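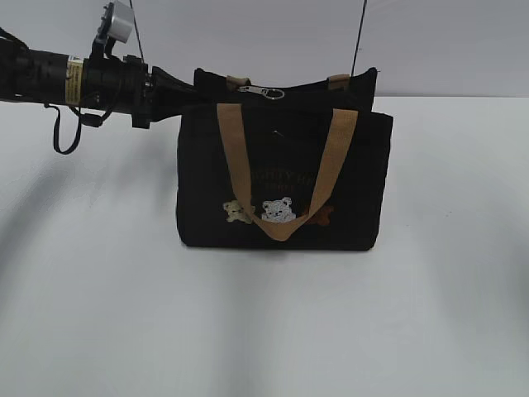

Robotic arm and black fabric tote bag on a white tabletop

Jernmont is a family-owned plant hire and maintenance firm based in Plandville. It supplies excavators, dumpers, rollers and access platforms to builders, farms and local councils, with or without an operator.

History

The firm began as a repair workshop for farm machinery. Hire work was added when customers asked for a replacement machine during long repairs. It later bought Kurnon, a smaller business dealing in pumps and generators, and kept that name for its water and power division.

Operations

Jernmont has 2 depots. The main yard at Plandville holds the tracked machines and the parts store; the second, at Bashir, handles small tools and trailers. The hire fleet stood at 474 items on 2023-11-29, of which 423 were powered machines. Each machine is inspected on return and given a full service every June or at a set number of running hours, whichever comes first. 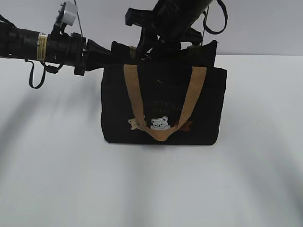
Arm with its gripper at the top of the bag

Ownership

All shares are held within the founding family. Day-to-day running passed to Ximeng Li, formerly the workshop manager. The Kurnon division keeps separate accounts but shares transport and fitting staff with the parent firm.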